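The great bedding day

02/09/2025

Right, confession time. I had let the bedroom slide all summer. Same duvet, same pillows, a quick tug at the corners each morning and off I went to catch the bus. Then my friend Soudabeh Pakzad announced she was coming to stay at ours in Skindstead for 2 nights, and she is getting our bed because the sofa one does terrible things to her back. So everything had to come off!

I always start with the bottom sheet and always regret it, because then the duvet has nowhere sensible to go. My gran did it the other way round – duvet folded over a chair first, pillows on top, then the sheet – and her bedroom never looked like a jumble sale. I know this. I still don't do it.

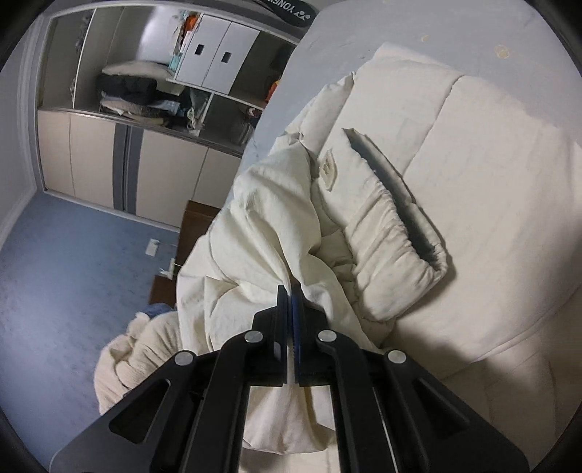
Duvet going everywhere, mattress bare, one pillow waiting its turn.

The mattress got a proper going over with the hoover (the little brush attachment, which had been missing since we moved and was in the shoe cupboard). I sprinkled on some bicarb, left it while I had a cup of tea and a rather large slice of ginger cake, then hoovered again. Does it do anything? No idea, but I feel very virtuous afterwards.

Pillows next. I'm fussy about pillows. We've got a mixed bunch, and the oldest is at least 12 years old and came from the market at Furkley, back when the man with the van still did bedding. It's gone rather flat but I can't part with it, so it's on my side and guests get the plump ones.

As for the duvet cover, I do the inside-out trick now, hands in the corners and a good shake. It still took me two goes and I ended up with my head inside it. The winter duvet can stay on top of the wardrobe until October, whatever the forecast says.

Clean sheets tonight, though I suppose we'll be on the sofa bed by then. Bother.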